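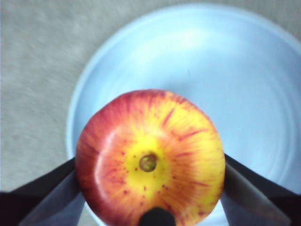
1/ Can a machine clear a table yet? Short answer for plates and fruit: partly. Notes from the Davesow chore bench follow.

2/ The job is one apple, one blue dish, one rack. Fruit gets picked up and put down. Dishes go in the rack on edge. A child does it without thinking.

3/ Round fruit is the easy half. Two fingers close until the load rises, then stop. Nikdale's grip controller has handled that for a while. Plates are harder. The rim is thin, the slot is narrow, and a few degrees of tilt means a miss.
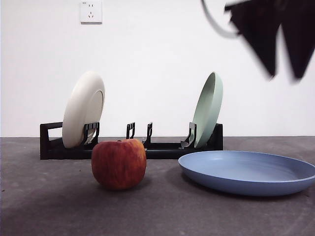

4/ Most of the cycle time goes to the approach. We logged 3416 attempts over the winter, and 518 of them ended in a stop before contact. Those are cheap failures. The costly ones come after the grip closes.

5/ Speed is the other gap. A person racks a plate in a second or two. Our target for February was 4 plates a minute. We missed it.

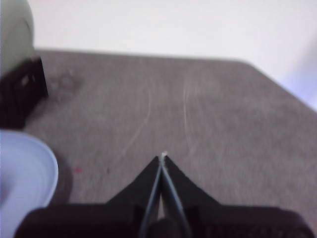
6/ Chuang: speed is the wrong metric for a home. If it runs while I'm at work, I don't care how long a plate takes. I care about chips.

7/ Fair. Chip rate is tracked separately. Plener wants over 1000 placements without damage before it will talk about a kitchen trial. We restart the count after every chip.

8/ My current view: shop-floor racking with fixed parts, yes, today. Home dishes in mixed sizes, with food on them, no. Wet plates are still not on the test list.

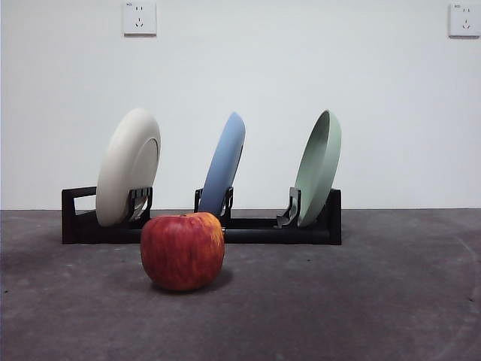
Cream, blue and green plates in the rack, apple in front.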